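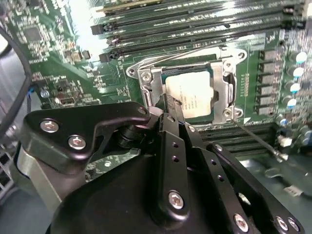
Meenakshi Agarwal maintains the office computers at Saltlow, a records storage firm with 48 desktops on 2 floors. Most were bought secondhand. Her replacement policy fits on one page, and age does not appear in it.

"Age is a poor predictor," she says. "I look at fault history, memory ceiling and whether the operating system still gets security updates. A machine that passes all three stays."

Faults are logged by machine number, with the date and the part replaced. Power supplies and hard drives account for most entries. Processors account for almost none.

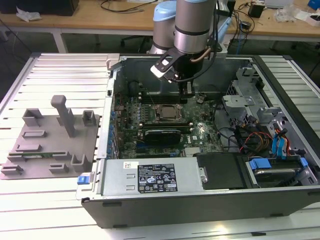

The largest single improvement came from moving system drives to solid state, a job finished in December. "Boot time was the main complaint. After the drives went in, the complaints moved to the printers."

Spare parts are kept only for models in use. Anything else goes to Taveck, a recycler, once its drive has been wiped and the serial number struck from the register.

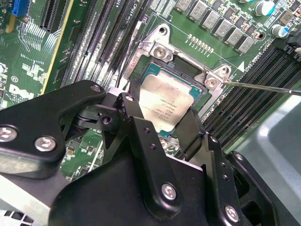
Agarwal does not expect the policy to change soon. "The budget covers about 3 full replacements a year. I would use it on monitors first."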